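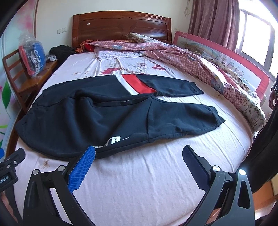

**koltside_kev**

Left finger on my Tenent gripper won't let go of fabric. Closes fine, then hangs for 5 seconds. Sweatpants survived. My thumb got pinched. Normal?

**geumlet**

No. Power off before your thumb goes near it again. Then:

1. Pick the lint out of the pad ridges.
2. Work both jaws by hand and feel for a stiff pivot.
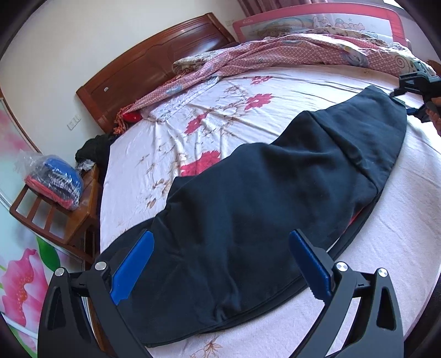

3. Back the pivot screws off a hair if one drags.

**denetti_fan**

Mine did that. I bought a Denetti.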